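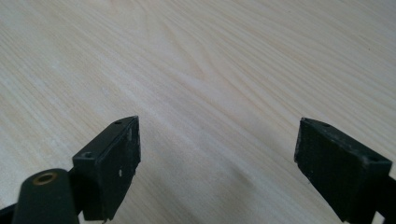

Denise Kershaw had been asking for a floor finish that could go back into service the morning after it was applied, and she told the Plirnside trade meeting in July that every product she had tried before then needed a full weekend.

PLIRNSIDE, 16 September 2024 – Catterall today released Purora, a water-based clear coating for interior wood floors, stairs and worktops. It replaces the company's earlier two-part finish, which will remain on sale until current stock is used up.

Purora is supplied ready to use. It is applied by roller or brush in two coats, with light sanding between them. The second coat can be applied after 3 hours at normal room temperature. Light foot traffic is possible after 15 hours. Rugs and heavy furniture should be kept off the surface for one week.

The coating dries to a low sheen and was developed for pale woods, where oil-based products tend to turn yellow with age. It can be applied over bare or previously coated wood, provided that old wax is fully removed. It should not be used outdoors or over oil finishes less than a month old.

Development took place at the company's Clirkadum site. Test panels were scrubbed for up to 200 cycles with a standard household cleaner and then checked for loss of sheen. Panels were also left under bright light next to uncoated samples of the same boards. Full results are given in data sheet 1541, available from stockists on request.

"The drying time was the main complaint with the old product," Kershaw said. "A school or a shop can't close for three days. I would still tell people to do a small patch first – maple and ash don't always take it the same way."

Purora is available now in satin and matte. A gloss version is being tested and no release date has been set.

Trade orders and sample requests: Catterall sales desk, Plirnside.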